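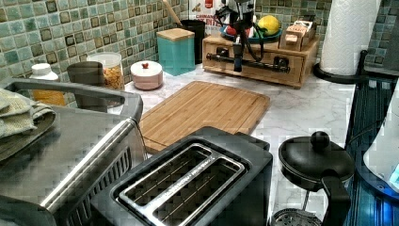
4 min read

Wednesday, late, tea gone cold next to me

So the drawer won. I may as well write that down first and get it over with.

I had it all planned out. Morning for the drawer task, lunch, afternoon for the toaster (lid stuff, lever stuff, the fun stuff), and home before the traffic out of Costbridge gets stupid. Instead I spent the whole day on one little wooden drawer with a black bar handle, and I came home with a bandage on my thumb. The thumb was my own fault. I'll get to it.

The first few runs were fine! Gripper comes down in front of the organizer, lower finger goes in behind the bar, closes, pulls, drawer slides out like butter. I was feeling pretty smug and I texted Kirstin a thumbs up. Then on the next one the finger came down a hair too far forward, touched the top of the bar and just kept pushing. It didn't stop and it didn't complain. The whole organizer tipped toward the arm and the bowl started to slide, and I hit the red button with my elbow because I had a clipboard in one hand and a pen in the other. The lemon went on the floor. It rolled under the counter and I had to lie on my stomach to get it back.

What bugs me is the not stopping. A miss I can live with, we miss all the time. But the force limit is supposed to trip at 30 newtons, that's the whole point of having it, and the log says it sailed right on up until I hit the button. I read that line over and over like it was going to change.

Angus's first guess was the cables. They loop around the gripper pretty tight and he thinks that when the wrist turns a certain way they drag on it, and the sensor reads the drag as part of the load and zeroes it out. I said fine, let's test it, so we moved the wrist by hand with everything powered down and felt for the tug. There's a tug. Not a big one, but it's there. He retied everything with more slack and we did it over, and the next nine pulls were perfect and I started thinking about lunch.

Then it did it again. Same place, same lean on the bar. I was ready this time and got the stop much faster, so nothing fell, but my heart was going like crazy. You'd think a person would get used to it.

Okay, the thumb. After the second one I reached in to straighten the organizer, and I had pressed stop but I hadn't locked it out. The arm didn't do anything. It let go of a little tension and settled, the way it does, and the bar and the finger met with the side of my thumb in between. It's a pinch with a small cut, truly nothing. But I have given the lockout speech to every single new person since I started at Uvton, I practically sing it, and there I was with my hand in the thing. I told Morag right away. She didn't yell, which was worse. She got the first aid box and then got the form, and I wrote it all out left-handed.

Morag wants no more drawer runs until the limit trips on purpose, every time, with her standing there watching. I grumbled, but she's right.

So the afternoon turned into settings. Alasdair dialed in from the other site and we went through the config together line by line, him eating something crunchy the whole time. And he found it! Or he found something. When we switched to the new Sial release last month, the safety file got copied over from the old bench, and the limit in there is 200. Thirty on my screen, 200 in the file the controller reads. I'd been looking at the wrong number all day, and for weeks before that too, I guess, which gives me a cold feeling if I think about it too long.

It doesn't explain why the finger lands too far forward in the first place. That may still be the cables, or the camera calibration, or the organizer creeping a little with each pull. It's just sitting on the marble and I never thought to mark where it goes. Hamish says tape. Tape it is.

I filed it as ticket 3951 and tried very hard to write it like a grown-up. My first draft had the word "lunged" in it. I took that out.

Tomorrow: fix the file, check the other benches for the same copy (please, please no), then push on a spring scale with Morag watching. Tape down the organizer. Take the fruit off the top, or at least move the bowl to the far end of the counter. It's a nice bowl and I don't want to be the one who breaks it.

Thumb is throbbing a bit. I'm going to put the kettle on again and not look at my email.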